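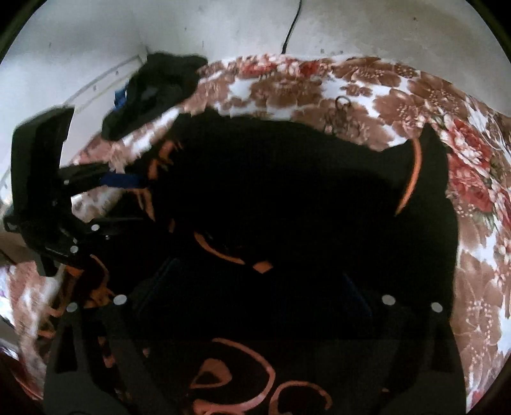
Stavros Deligiannis wrote in to ask why his bedspread came back from the wash two inches shorter than it went in, and whether he could of stopped it. Short answer, yes, probably. Longer answer under "Shrinking". His was the sixth email on that this spring so the page has been redone. Updated June 2024.

Clistholm Bedding Exchange - Questions we get

What is the exchange?
You bring in bedspreads, quilts, blankets, curtains. You get points. Points get you other people's bedspreads, quilts, blankets, curtains. No cash either way.

Where are you?
Upstairs at the old Gkikas drapery, Clistholm. Side door, not the front. Front door is the flower shop and they are fed up with being asked.

Do I need to book?
To drop off, yes. To browse, no. Slots are 27 minutes. Don't ask, it's what the booking system gives us and it won't change.

How many things can I bring?
4 items per slot. A pair of curtains is one item. A pillowcase isn't an item, bring as many as you like but they earn nothing.

What don't you take?
Electric blankets. Pillows. Duvets with feathers coming out. Anything still damp. Anything with a pet smell, and you may not notice it yourself, so get a friend to sniff.

Does it have to be washed?
Yes. Washed and dry. Ironing not needed. Fold it so the size label is on the outside if there is one.

No label, what size is it?
Lay it flat and measure, edge to edge, not counting fringe. Write it on a bit of paper and pin it on. Safety pin please, not a dressmaking pin. We'd rather have it in centimetres but inches are fine, just say which.

Shrinking
Cotton shrinks. Mostly the first wash, mostly in length. If it was never washed before, go cool and dry it on a line. Tumble drying on high is what does most of the damage. You can get a bit back by pulling it gently while damp, one person each end, then drying flat. You won't get all of it back. If it's a patterned one check the hem too, the thread sometimes shrinks more than the cloth and you get a puckered edge. Unpick, rehem, fine.

Will the colours run?
Test it. Wet a corner, press a white cloth on, look at the cloth. Dark reds and navy are the usual trouble. If colour comes off, wash it alone. Salt and vinegar get suggested to us a lot, we've not had any luck with either on modern dyes.

Can I put a big bedspread in a home machine?
If it fills the drum dry, no. It needs room to move or the middle never gets rinsed. There is a large machine at the Okico launderette, ask at the counter there for the price, we don't keep it up to date.

Moths?
Bag it, freezer, two weeks. Then shake it outside and wash. Wool only really, but we ask for it on mixed fibre too. Please don't bring mothballs anywhere near us.

How do points work?
Single bedspread 2, double 3, king 4. Quilts one more than that. Curtains by drop, chart is on the wall. Points last till the end of the following March then they go. We do send a reminder, check your junk folder.

Can I give points to someone else?
Yes. Email both names. We had more than 1548 points sitting unused at the last count so please do.

I took something home and it doesn't fit the bed
Bring it back unwashed and unused inside 6 days, points go back on. After that it counts as a new drop off and you need a slot.

Do you mend?
Small holes and loose binding, yes, if we're quiet. Apostolos Triantafyllou does the patchwork repairs and has a waiting list, put your name on the sheet by the till. Zips no.

Can I buy without points?
No. Sorry. Bring one thing in and you've got points.

Do you deliver?
No. Utard buses stop at the end of the road and you can take a folded double on one with no bother. Kings are heavier, bring a strap or somebody with arms.

What happens to stuff that doesnt go?
Six months on the rail, then it goes to the animal shelter for kennel bedding. Curtains with lining get the lining taken off first, we keep that for dust sheets.

Parking?
Two spaces at the back, loading only.

Question not on here?
Email. The phone rings in the flower shop.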